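Lemero Film Club
Minutes of the February meeting

Present: Tamsin Henare in the chair, and a very good turnout of members considering the rain, including several faces we hadn't seen since the fall and were so glad to have back. Apologies were received from the usual Tuesday-shift crowd at the hospital, who asked to be kept posted.

The meeting opened at 7:10, a little behind time, as people were still talking about last month's picture and it seemed a shame to stop them.

1. Minutes of the last meeting
Approved with one correction. The title of the December film was given as "The Tallow", and it should be plain "Tallow". Tamsin thanked the member who spotted this and said she had been calling it by the wrong name all winter and nobody at home had dared tell her.

2. Discussion of "Vilela"
This took up the better part of the evening, and happily so. For those who missed the screening, "Vilela" follows a night-shift bus mechanic who finds an envelope of cash under a seat and spends the next five days trying to give it back to somebody, with worse luck every time. Opinions were warm but split. Most of the room loved the first hour, especially the long stretch in the depot where he hides in the inspection pit and we hear the whole argument overhead without seeing anybody but the dog. One member said she had laughed so hard at the dog that she missed the name of the brother-in-law and was confused from then on (she was not alone, and we spent a while sorting out which cousin was which).

The ending had fewer friends. Several members felt that the confession on the ferry came out of nowhere, and that a man that stubborn would have thrown the envelope overboard before he'd hand it to a priest. Others thought he had been heading for that ferry since the opening shot, and pointed to the timetable taped inside his locker. It was agreed that a second viewing would help, and the disc is in the lending box for anyone who would like it. Please sign for it!

The show of hands gave it four stars, with two members holding out for three and saying they would not be moved.

3. Spring program
Tamsin read out the short list. After some friendly back and forth the club settled on "Noleo" for the next screening, a heist comedy set over a single wedding weekend, in which the thieves keep being mistaken for caterers. It runs long, and there was a real discussion about whether to have an intermission. The feeling of the room was yes, at the point where the cake arrives, and the member running the projector said he would find the spot ahead of time so that we aren't cut off in the middle of a speech.

It was also asked whether we could show something quieter afterward, as we've had three crime pictures in a row and one or two people are sleeping badly. Suggestions to Tamsin, please, by email or on the slip of paper by the coffee.

4. Money
The balance stands at $423. The speaker cable came to $49 and everyone agreed the sound was much better for it, particularly in the whispered scenes. The suggested donation stays at $5 with popcorn included.

5. The Saturday double bill
We would like to try an afternoon double bill on a Saturday, starting at 2, with a potluck in between the films. Enthusiasm was high and the list of desserts filled up before anyone had offered a main dish, so would somebody kindly think about a casserole.

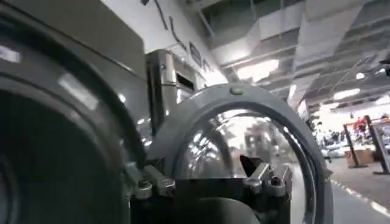
The theme for the double bill was left open at the last meeting, and three were put forward: trains, bad bosses, and doors and tunnels. The third won easily, once people began naming all the movies in which somebody goes through an opening and comes out with a different life. There was some talk of what to put on the flyer, and a plain drawn doorway was liked for being simple enough to print small. The lettering will go underneath in plain capitals. Tamsin will have a draft for us at the screening, and has asked for kind comments first and spelling second.

6. Any other business
A request was made that people in the front two rows take off tall hats. Agreed.

The blue umbrella left behind after "Tallow" is still in the coat closet, along with one glove.

A member asked whether we might keep a notebook of everybody's star ratings, so that arguments about what we thought two years ago can be settled on the spot. This was received with delight by some and alarm by others. A notebook will be bought.

The meeting closed at 8:55. Those who wished to stayed on for tea and went over the ferry scene again.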